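About Flisumel

Flisumel makes remote monitoring software for hospital and home care. The company was set up by two biomedical engineers and a ward pharmacist who had worked together on infusion pump records. Its first product, Plimine, collects readings from bedside and wearable devices and passes them to the patient record in a single format. Plimine is now in use on 79 wards.

What we make

Plimine runs on a hospital's own servers. It accepts heart rate, oxygen saturation, blood pressure, temperature and weight from devices that support standard output formats. Each reading is stored with the device serial number, the time of capture and the time of receipt. Readings that arrive late are kept and flagged. Alarm limits are set by clinical staff for each patient, and every change to a limit is logged with the user name.

Brulow is the home version. The patient receives a hub, a blood pressure cuff and a finger sensor, all paired before shipping. The hub sends readings over a cellular connection and stores up to 18 days of data if the connection is lost. No home internet service is needed.

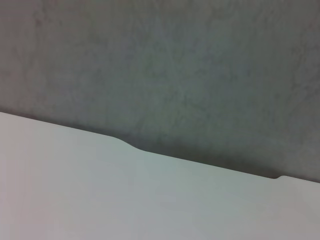
Gray wall and pale flat surface.

How we work

Development, testing and device support are handled by our own staff at the Grecu building. New device models are added to the supported list after a bench test and a ward trial. The bench test covers 1448 separate checks, most of them automated. The ward trial is run with a partner hospital and compares Plimine readings with manual charting. Results are sent to the hospital before the device is released to other customers.

Software updates are issued every quarter. Security fixes are issued when ready - customers choose the install window, and the previous version stays available for rollback. Release notes list known faults as well as corrections.
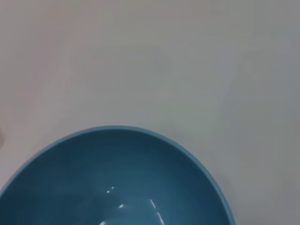 Blue bowl on a pale tabletop.

Support and training

The support desk is open at all hours for faults that affect live monitoring. Other requests are answered on working days. Training for ward staff takes one half-day session, with a shorter refresher after each major release. Biomedical departments can book a separate course on device pairing, network setup and log review.

Quality and data

Patient data remains the property of the care provider. Flisumel staff can view it only when a customer opens a support session, and the session log is copied to the customer when it closes. We do not sell or share readings.

We employ 19 people. Open positions are posted on the Careers page, and requests for a Plimine or Brulow demonstration can be made through the Contact page. Demonstrations are held on site or by video call.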